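8 Jan 2021

Moving out of the Wareck apartment

I spent most of the week after New Year's getting the last of my things out of the apartment in Wareck. The new place is in Livach, 79 miles away, and I made the drive 4 times because I didn't want to pay for a truck. The one quote I got was $800, and that didn't include the stairs.

The books were the worst part. I packed them in big boxes the first time and could barely lift them. Small boxes after that. I also gave up on wrapping plates in newspaper and used towels, which had to come along anyway. One bowl broke – the blue one with the chip, so no great loss.

Switching the internet over took longer than the driving. Jistent had me down at the old address until March and wanted a form signed on paper. I mailed it yesterday.

The kitchen in Livach is smaller but it has a window over the sink. There's no hall closet, so the little stuff that used to go in there needs somewhere else to live. For now it's going in baskets.
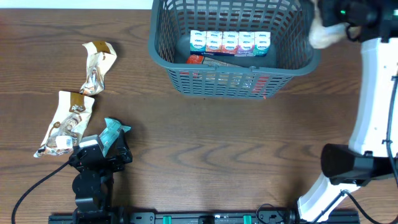 I still have to hand in the old keys and get the odometer reading off the car for my notes. The trip counter said 2129 when I parked last night, and I never reset it before the first run.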